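Wood-grain laminate

Wood-grain laminate is a decorative sheet material printed to resemble sawn or sliced timber and bonded to a core board for use in furniture, doors, wall linings and shelving. The surface carries a photographic or drawn image of grain under a clear protective layer. Oak is among the most common patterns, followed by walnut, beech and ash. The material is sold both as loose sheets and as boards with the face already applied.

Construction

A typical high-pressure laminate has several layers. The bottom of the sheet is made from brown kraft paper soaked in phenolic resin. Over this lies the decor paper, which carries the printed pattern and is soaked in melamine resin. Where hard wear is expected, a thin transparent overlay is added on top. The stack is pressed between steel plates under heat until the resins set, and the finished sheet is then glued to a core, usually particleboard or medium-density fibreboard.

In melamine-faced board the decor paper is pressed straight on to the core with no kraft layers. The result is cheaper and thinner in the face, and more easily damaged by knocks. Most flat-pack cabinets are made this way. A third type, foil-faced board, uses a lightly impregnated paper or plastic film glued to the core and is generally kept for back panels, drawer sides and other parts that see little wear.

Pattern and grain

Printed patterns fall into two broad groups. Straight-grain designs imitate quarter-sawn timber, with narrow lines running close together along the board. Crown-cut or "cathedral" designs imitate flat-sawn timber and show arches and long curves. The print is made with cylinders or by digital press, and the same stretch of grain returns at a fixed interval known as the repeat. A short repeat becomes noticeable on long runs of panelling, where the same knot or streak may come round several times.

Direction matters when panels are cut. On doors and tall side panels the grain is normally set upright, and on shelves and desk tops it follows the longer dimension. A cutting list therefore marks each part with its grain direction, and parts so marked may not be turned to save material. In the Nivine shelving range, described by Asabe Nwankwo in a short technical note, this rule applies to every visible face but is waived for plinths.

Surface texture

The press plate determines the feel of the surface. Smooth plates give a gloss or satin finish. Textured plates leave shallow pores and ridges, which break up reflections and make the print more convincing at close range. Where the texture follows the printed lines exactly, the finish is described as synchronised or embossed in register. Where it does not, the pores form a general pattern laid over the print.

Effect of lighting

The apparent colour of a brown laminate depends strongly on the light falling on it. Cool daylight or a bluish lamp shifts oak tones towards grey, while a warm lamp brings out amber and yellow. Light arriving at a low angle also picks out texture and produces a pale sheen that can hide the print. 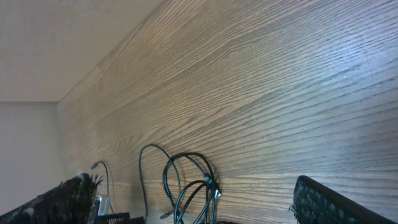 Samples are best judged upright if the panel will stand upright, and in the room where it is to be fitted. Wall colour has some influence as well, a pale grey or cream background making a mid-brown panel look darker than it does on a shop counter.

Edges and joints

Cut edges expose the core and are covered with edge banding in a matching print. Thin melamine tape is ironed on; thicker plastic banding is applied by machine with hot glue. Where a panel meets a wall, a narrow scribing strip may be fitted and trimmed to follow any unevenness.

Care

Dust is removed with a soft dry cloth. Marks are wiped with a damp cloth and mild soap, following the grain on textured faces so that dirt is drawn out of the pores. Scouring powders dull the overlay. Standing water should be kept away from joints, as the core swells once moisture has passed the banding and does not return to its former thickness on drying.

See also

Edge banding
Fibreboard
Veneer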